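Home | News | Technical notes | Back issues | Contact

October 2021
Technical desk, Putton Coatings Newsletter

Flaking on powder-coated steel containers: what to check before recoating

Several readers have written in since the September issue with the same complaint. Painted steel containers that pass inspection on delivery start to lose their finish on the inner walls within a few months, while the outer faces stay sound. The usual response is to order a thicker coat. In most cases this makes the fault worse.

A powder coat fails in one of two ways. It can wear through, leaving a smooth edge that thins gradually towards bare metal, or it can lift, leaving a sharp edge and loose chips. Wear is a matter of use and is dealt with by choosing a harder powder. Lifting is a matter of adhesion and points back to the preparation of the steel. The two are often found on the same panel, so look at the edge of each patch before deciding which you have.

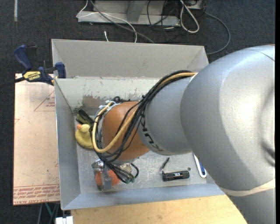
Can a flaked patch be touched up without stripping the whole panel?
Only where the surrounding coat is still firmly bonded, which should be tested with a cross-cut and tape at the edge of the patch.

The cross-cut test needs a sharp blade and a suitable adhesive tape. Cut a lattice of 6 lines in each direction, down to the metal, and brush away the dust. Apply the tape, press it flat and pull it off steadily. Small losses at the crossings are acceptable for general storage use. If whole squares come away, strip the panel.

Preparation matters more than the choice of powder. Degrease first, then blast or abrade, then coat on the same shift. Steel left overnight in a damp shop will pick up enough rust to weaken the bond, even where none can be seen. Inside corners and folded seams are the weak points – blast media does not reach them well and degreaser tends to collect there.

The Valtonen works sent us its records for 278 recoated panels. Of these, 34 were returned for lifting, and all but two of the returns had been left overnight between blasting and coating. The shop has since changed its shift pattern. Results from the Ludovano site, which uses a zinc phosphate stage before coating, will appear in a later issue.

Data sheets for the Pleltetti primer range have been reissued with revised curing times. Please discard older copies.

Contact the technical desk | © 2021 Putton Coatings | Back to top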